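What It Costs to Teach a Robot Your House Before It Ever Comes Inside

By Kavitha Sundaram

When I told my sister I was writing about household robots, she asked what color they came in. I had to tell her that the one I'd been following for most of a season hadn't touched a real floor yet, and that the people paying for it were perfectly happy about that.

They work at Betiron, a small company that wants to put a helper arm into assisted-living apartments, and they had me pull up a chair while the simulated rooms ran on the big monitor.
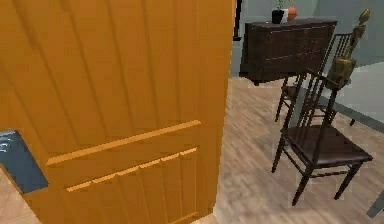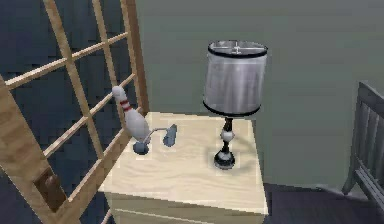 So should a small outfit pay for simulation first, or save up and buy the arm?

Simulation first, in most cases, as long as you set aside money for the arm at the same time and don't let anybody nibble at it. The rooms will show you which jobs you want done, and that tells you how much reach and grip you need to shop for.

I heard some version of that answer from nearly everyone I spoke to, though they got there by different roads (and a few of them by rather expensive ones). Betiron's road began with a quote. The team had fallen for an arm from a supplier called Kovács, a lovely smooth thing by all accounts, and they were ready to sign in September when their bookkeeper asked what it was supposed to pick up. There was a long silence, I'm told, and then a long lunch.

What came out of that lunch was a list. It had doors on it, and lamps, and things left on nightstands, and chairs that somebody hasn't pushed all the way in. If you've ever helped an older relative around an apartment you could write the same list yourself, and I'd gently suggest that you do, on paper, before you let a salesperson into the building.

The software they settled on is Rinura, and Betiron pays $1149 a month for it. That figure made me sit up a little, but it covers nine seats, and it lets them try an awful lot of rooms without renting a single one. They ran 200 room layouts before asking for another hardware quote. By then they knew they cared more about the gripper than the arm, and they'd moved a good part of the budget down to the wrist, so to speak.

Grippers are where I'd tell any first-time buyer to slow down and read everything. The one Betiron chose comes from Gonero and costs $1375, which sounds quite reasonable next to an arm, and it is. Then come the spare finger pads, the mounting plate, the cable that only fits one way, and the afternoon of somebody's time to put it all together. Ask for every one of those on the same quote. A good supplier won't mind a bit, and if one does mind, well - you've learned something for free.

Don't forget the people, either. Betiron's first budget had a line for the computer and a line for the license and nothing at all for whoever was going to build the rooms, and it was months before they hired someone half-time to do it. She has since become the person everybody goes to with questions, and her hours are the first thing they protect when the numbers get tight.

The arm itself is on order now, a smaller Kovács model than the one they first fell in love with. It will go into a practice apartment with a real bed and a real front door, and the team has asked me back to watch. My sister wants to come too. She's still hoping for a nice green.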